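# Chapter 7: Resistance and Load in Home Rowing Machines

This chapter deals with the source of resistance in a rowing machine and with the way load is reported to the user. Frame strength and rail length were treated in Chapter 6. The reader should be able, by the end of Section 7.4, to state what a damper setting changes and what it leaves alone.

## 7.1 Resistance and effort

Four types of resistance are in common use: air, magnetic, water and hydraulic. In an air machine the handle turns a fan. The drag on the fan rises steeply with its speed, so a harder pull meets a greater load. In a magnetic machine the brake is set by the position of the magnets, and the user feels a steadier pull through the stroke.
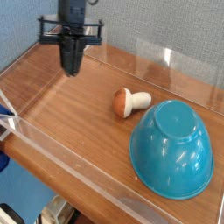

Drag must be kept apart from effort. Drag is a property of the flywheel and its housing; effort is the work done by the user in each stroke. A high damper setting slows the flywheel quickly between strokes, and the next pull starts against a slower wheel. The shape of the handle also affects how the load reaches the hand. A toy mushroom with a rounded cap and a thick stem gives a fair picture of the knob-type grip on some older hydraulic arms: the palm bears on the cap and the fingers close around the stem. Straight bar handles spread the load across both hands and are assumed from this point on.

## 7.2 The Milent and Gremar layouts

Two layouts are used for the worked problems. The Milent is an air machine with a side damper. The Gremar is a magnetic machine with fixed steps. Both are rated for a user mass of 155 kg, and both carry a seat on a single rail.
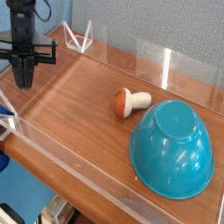 The rated mass applies to the seat and rail only. It says nothing about the pull the chain or strap can take, which is given as a separate figure in newtons. For the Milent this figure is 700 N.

## 7.3 Test procedure

The Flalcombe procedure is followed in this book. The machine is run for 40 minutes at a fixed stroke rate, and the total number of flywheel turns is logged. A sample run on the Milent gave 3326 turns — the value used in Problem 7.2. The Ahmadpour correction for room temperature is applied afterward and is set out in Section 7.4.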